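Section 2 – Making up the bed

For the Durnbridge guest rooms, both floors. Updated Tuesday, January 22, 2019. Replaces the old sheet taped inside the linen closet door, please throw that one out.

Read the whole section once before you start. Takes 12 minutes when you know it, longer the first few times.

Before you start

Window open a crack. Shoes off if you need to kneel on the mattress. Clean linen goes on the chair, never the floor. Used linen straight into the bag.

You need:
Bed mat
Fitted sheet, for rooms without a printed mat
Pillow and clean pillowcase
Top cover
Lint roller

Stripping

1. Pillows off first. Pull the case off by the closed end and shake it out. Check inside for earrings, phones, tissues.

2. Top cover off, fold in half, then half again. Look for stains while you fold. Stained ones go in the separate bag with a note pinned on.

3. Lift the old mat from the foot end and roll it toward the head. Crumbs stay inside the roll that way.

4. Roller over the bare mattress. Check the seams too.

CAUTION: Don't drag a mat across the mattress. Stitching catches and you get a pulled thread right across the quilting.

Laying the mat

5. Find the head end before you unfold. On the printed mats go by the big 福 – it should read upright when you stand at the foot of the bed. If it's upside down, turn the whole mat now, not after the corners are on.

6. Unfold from the center out. Smooth with flat hands, toward the edges. Fine stitched lines show every wrinkle, so take your time on this bit.

7. Corners. Head end first, both sides, then the foot. If one corner pops off the others are probably too tight – loosen and start over.

NOTE: Cream mats with the colored characters and the red dragon outline are used without a sheet on top. Plain mats get the fitted sheet.

8. Pillow last. Leave it bunched up on the mat while you finish smoothing, doesn't matter what it looks like at this point. Move it around as you go so you get at the part underneath. 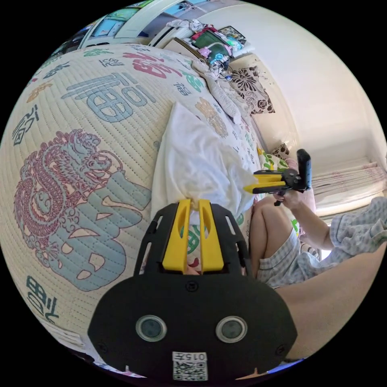
9. Shake the pillow hard, holding two corners. Turn it, shake again. Pat flat from the middle. Open end of the case faces away from the door.

10. Top cover on, folded back at the head by one hand's width. Sides hang even.

11. Last look from the doorway. Straighten whatever is crooked.

Washing the mats

Cold, gentle cycle, inside out. No bleach, the reds go pink. Line dry if theres room, otherwise low heat and take it out while slightly damp. Don't iron the print.

CAUTION: Wash a new printed mat alone the first 2 times. Blue can run.

Mats are changed between guests and once a week for long stays. Spares are on the second shelf, Eden room closet. Running low – write it on the order list before the end of Febuary, the supplier is slow.

Section 3 covers towels.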